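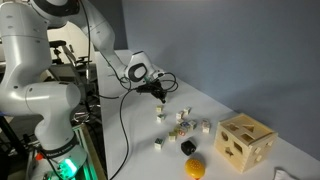 Attachment 1: alphabet blocks on the white table, shape sorter to the right

Ticket: Printed faces on alphabet blocks rubbing off
Product: Corska alphabet blocks, small, pale cream
Opened by: Kaimal play room
Handled by: Estivness customer support
Status: Waiting on customer

Tuesday, 9:10 am, customer
We bought 2 sets of the small wooden blocks in November. On several of them the colored letters are wearing thin at the edges, and one picture face has a patch missing. The blocks are used on a white table and we now find faint colored marks on the top. The shape sorter that gets used with them is fine. Are the blocks safe to keep out, and can the marks be removed?

9:45 am, support
Please put the worn blocks aside for now. What are they cleaned with, and how often?

10:20 am, customer
Aseck surface spray, wiped on with a cloth at closing time, 6 days a week. Before that we used dish soap. The wear started after we changed over.

11:05 am, support
The spray is the likely cause. It is meant for hard tabletops and softens the print on these blocks. Please try this:

Stop using the spray on the blocks. Wipe one block with a damp cloth and a drop of dish soap, then dry it right away. Leave it out for 20 minutes and rub a lettered face with a white paper towel. Tell us if any color comes off.
Do not soak the blocks. The wood swells and the corners lift.
For the table, try baking soda on a damp sponge, in a small spot first.

1:30 pm, customer
Did the test on a block with a red letter. Very slight pink on the towel. A block from the other set left nothing. Table marks are nearly gone with the baking soda.

2:15 pm, support
Thanks. Please send the batch number from the bottom of each box. Print run 2,000 had a thinner top coat and we replace those sets at no charge. If yours is from a different run, we will swap the worn blocks only.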